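Collection notebook, kitchen set, September

8:40. Started with the usual ritual: power up, home the arm, discover that the home position has been moved by someone who wanted the good outlet. Put it back. Wrote HOME on the tape in bigger letters than last time. The letters on that tape are now the tallest thing in our documentation.

Goal for the week is still the drawer and countertop tasks for Todby. We have 3238 episodes on disk and the training side would like to believe all of them. I went through the last batch yesterday evening and threw out 332. Most were the same fault: operator finishes the task, relaxes, lets the leader arm sag, and the recorder cheerfully logs the sag as part of the demonstration. Todby has learned this beautifully. It completes a pull and then droops like somebody who has just been told about a meeting.

Fix: the stop pedal now ends the episode on press. It used to wait for release. Please stamp on it the moment the task is done. If you need to rest your arm, do it after the beep.

9:30. Wrist view checks. The old Öberg mount had a bit of play in it, so the same nominal pose gave a slightly different picture depending on how the last person tightened the screw. Swapped to the new bracket. It holds. I recalibrated, then recalibrated again because I had typed the first result into the wrong config, the one for the Zukerell bench. Zukerell people, if your gripper spent ten minutes this morning convinced it was in our kitchen, that was me. I've restored your file.

Exposure is locked now. On auto, it would swing every time the wrist went from dark to light, and the model was clearly getting something out of brightness that it had no business getting. Locked exposure means the polished stone gives us a hot spot in some poses. I can live with that. A kitchen has lights in it. 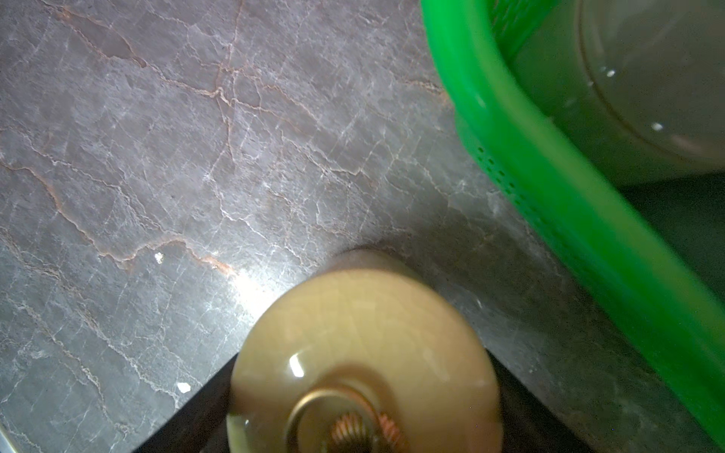

10:15. Approach episodes, close range. These are the ones we're short of. Everybody enjoys recording the big sweeping reach, and we have a great pile of it, while the last few inches before contact are thin. In the replay you can see the policy arrive with confidence and then hover, thinking about its life. So today: start near, go slowly, touch, stop. Dull to record. I did a long run of them with the radio on and my technique got worse during every song I liked.

Note on speed. "Slowly" in the operator sheet has been read by different people as anything from careful to geological. I've put a metronome on the station laptop. Aim to go from start pose to contact in 4 clicks. If you arrive early, throw it out and go again.

11:50. Argument about clutter, continued from last week and probably from the dawn of time. One side wants the counter wiped and reset to a fixed layout for every episode. The other side (me) says we did that in spring and ended up with a policy that was lost as soon as a mug moved. Compromise: every block of episodes gets a layout chosen by the shuffle script, and crumbs stay if they are there. Do not add crumbs. I mention this because of the cracker incident, which took a can of air and most of an afternoon.

13:20. Language labels. We have too many ways of saying the same thing and also, somehow, too few. Half the set says "open the drawer." The rest includes "drawer open," "open drwaer," and one simply marked "yes." The Zonondale labeling tool lets you save a blank if you hit enter twice, which explains a folder I had been blaming on disk trouble. I asked for a guard on that. Until it exists, look at the text box before you hit enter.

I fixed the typos by script, then undid the script, as it had corrected some things that were right. Did the rest by hand.

15:05. Quick training run on the morning's close-range data mixed into the old set, evaluated in replay only. Error over the final approach came down nearly a third. I don't trust it yet. Same operator, same radio, same morning. We need the afternoon people to record some before anybody puts a graph of this in a slide, and I know who reads this notebook.

16:30. Stopped. The wrist cable is starting to rub at the elbow joint again; wrapped it in spiral sleeve and left slack. Check it before the first episode tomorrow, with the arm powered down.

To do:
Close-range episodes from at least 3 other operators.
Rerun the droop filter on the older batches, from before the pedal change.
Guard against empty labels.
Ask for a second outlet.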